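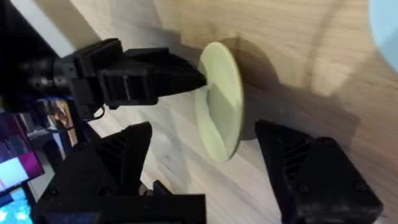 Receiving gripper goes limp during arm-to-arm handover, then snaps shut on restart

Witedside Community Help > Desktop arms > Faults and errors
Asked by Volkan Öztürkmen on 1/21/26
Status: Solved
3 answers

I have two Fodulero arms on one table, set up as a pair. The job is simple. The left arm picks a flat disc from the table, turns it on edge and holds it out over the middle. The right arm comes up with its fingers open, one on each side of the disc, and closes. The left arm lets go and the right arm drops the disc in a tray.

This ran fine through October and most of the time after that. Last week it started failing at the handover. The right gripper closes on the disc, holds for a second or two, and then goes limp. The fingers don't open by themselves, they just have no force. If the left arm has already let go, the disc falls. If it hasn't, the left arm keeps holding and the program sits there until it times out.

That part is annoying but I could live with it for a while. The part I am more worried about is what happens next. When I restart the program, the right gripper snaps shut at full speed the moment torque comes back on. Yesterday I had two fingers in there getting the disc out. No real injury, a blood blister, but it was fast and I had no warning at all.

What I know so far:

The log says "joint 6 overload, torque disabled" on the right arm each time. Joint 6 is the gripper.
I went back through the logs. Out of 624 handovers, 198 ended with that error. There are hardly any in the first half and the rest are bunched up in the last few days.
The left gripper has never faulted, with the same servo (Limsakul, standard torque version) and the same printed fingers.
The right gripper servo is warm when it fails. I can keep my finger on it.
I swapped the wrist cable on the right arm. No change.
I swapped the power supply with the left arm's. No change.
If the right arm picks up a disc from the table by itself, it can do it all day with no fault.

The controller is a Pleltovberg two-channel board, one channel per arm, and I have not updated the firmware since I bought it.

So two questions. Why does it only fail at the handover? And how do I stop it from snapping shut on restart?

Comments on the question

Eftychia Raptis: What closed position are you sending the right gripper? And is it the same number for table picks?

Volkan Öztürkmen: Good question, I had to look. For table picks it is 51 steps short of fully closed. For the handover it is fully closed, zero. I changed it when I was having trouble with discs slipping and forgot about it.

Eftychia Raptis: When was that?

Volkan Öztürkmen: Going by the file, right before the faults started. I feel a bit dumb now. But it did hold better for the first day or so.

Answer 1
Přemysl Kubíček

Probably a bad servo. They wear out. Gripper servos get the worst of it and the cheap gears inside start to bind, then they draw too much and shut off. Buy a new one and swap it. If you have a spare it's a 20 minute job, four screws on the horn side and recalibrate.

Also check that your fingers aren't rubbing on the housing. Mine did that after a reprint.

Comments

Volkan Öztürkmen: I thought that too, but it does table picks with no trouble, so I don't see how the gears would know the difference.

Přemysl Kubíček: Fair. I'd still keep a spare around.

Answer 2 (accepted)
Vasiliki Margaritis

You have two separate problems and both can be fixed in software.

First, the overload. A position servo pushes until it gets to the position you asked for. You are asking for fully closed, and there is a disc in the way, so it never gets there. It keeps pushing with everything it has. After a set time above the load limit the servo protects itself and drops torque. That is the error you see, and the servo is doing what it was built to do.

With a table pick your target is 51 steps short of closed. The fingers stop on the disc a little before the target, the error is small, the load stays low, and the servo can hold like that for a long time.

The handover makes it worse in one more way. For a moment both grippers have the disc. If the two arms are off by even a couple of millimeters, they are pulling against each other through the disc, and the right gripper feels that as extra load. I suspect your arms have drifted a little since you last calibrated them, and that would fit with it getting worse over several days.

What I would do, in this order:

Power off and move both arms to their calibration pose by hand. Calibrate both, even if only one looks off.

Set the handover close target back to the same value you use for table picks.

If the discs slip at that value, put a thin strip of rubber on the inside of the fingers before you touch the number again. The ribs on printed fingers don't do much on a smooth, thin part. More grip beats more force here.

Set a torque limit on the gripper joint for the handover step. I use half of maximum. Raise it a little at a time only if you need to.

Shorten the overlap. Right closes, wait until its position stops changing, then left opens right away. A fixed delay is a bad idea. If you have a one second sleep in there, take it out.

Check the right gripper's load before the left one opens. If the load is near zero, it isn't holding anything, so stop there and let the left arm keep the disc.

Second, the snap on restart. This is the more serious one and I'd fix it before running the arm again. When torque drops, the last goal position is still stored in the servo. Your goal is zero. You pull the disc out, the fingers get moved a bit, and when torque comes back the servo goes to zero as fast as it can.

The fix is to read the present position and write it back as the goal before you enable torque. Do this for every joint, every time, at the top of your startup routine. After that, set a slow speed for the first move and put the normal speed back once the arm has reached its rest pose.

The older Pleltovberg firmware has a startup helper that enables torque first and reads the positions second. If you use that helper, your own code never gets a chance to run in between. Either update the board or call the steps yourself.

And until that's done, pull the plug on the arm before you reach in. The stop button in the software doesn't count. The left arm too – it is still powered and holding when the right one faults, and it can time out and go home while your hand is there.

Comments

Volkan Öztürkmen: Thank you. I am using the startup helper. I'll take it out tonight.

Hilkka Pesonen: One small thing on the torque limit. On my Limsakul servos it resets to maximum at power on, so it has to be written again after each power cycle. I lost an evening to that.

Vasiliki Margaritis: Right, same on mine. Put it in startup with the rest.
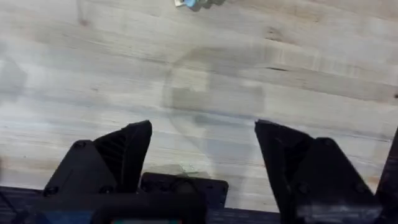 Can I leave the grippers powered and open between runs, or should I cut torque when the arms are parked?

Cut torque when they are parked, as long as the arms are resting on something and won't fall. An open gripper draws very little, but a powered one can still move if a stray command comes in, and your startup routine should be safe to run from any position anyway.

Answer 3
Hilkka Pesonen

Agree with the accepted answer. I'm adding how I handle the fault itself, as it will still happen now and then.

My program checks the status of joint 6 on both arms on every loop. If either one reports overload, three things happen. Both arms stop where they are. The gripper that is still holding keeps its present position as the goal, so the disc isn't dropped from a height. The screen shows which arm faulted, and nothing moves until I press a key. There is no automatic retry. I had one before and it caused more trouble than the fault did, with the arm hitting a disc that was lying where it shouldn't be.

If you want to log something useful, log the load on the gripper joint at the moment of closing, plus the temperature. Loads that creep up from day to day tell you the calibration is going before the servo ever trips. I write mine to a plain text file and keep the last 3000 lines.

For the arms pulling against each other, try this. Run the handover slowly with no disc. Stop at the point where the right fingers would close, and look at where the tips of the left gripper end up between them. They should be in the middle. If they sit closer to one side, the right gripper will drag the disc sideways when it closes, and one finger does all the work.

Also keep the wrist cable loop small enough that it can't get between the two arms. I know you changed the cable already. A loop that catches can give you the same error.

Comments

Přemysl Kubíček: How do you keep the calibration from drifting in the first place?

Hilkka Pesonen: I don't, really. I clamp the bases down hard and recalibrate on Mondays. The clamps loosen on a wood table, so I check them at the same time.

Update from Volkan Öztürkmen

Did all of it over two evenings. Notes for whoever finds this page with the same error.

The right arm's base clamp was loose. I could turn the arm a little by hand. Tightened it and recalibrated both arms.

The close target is back to 51 steps short. Some discs slipped at first, so I added rubber strips on the right gripper only. That fixed the slipping. Torque limit is at half.

I replaced the startup helper with my own version, which reads positions, writes them as goals, then enables torque. Tested it with the fingers half closed and a pencil between them. The gripper stayed where it was when torque came on. Then I did it again with the old helper to be sure, and the pencil has a dent in it.

No overload errors so far, but it has only been one full afternoon. I'll post again if it comes back. The servo is noticeably cooler now too.

I still haven't updated the board. Does the update wipe the saved calibration?

Vasiliki Margaritis: It did on mine. Write the offsets down first.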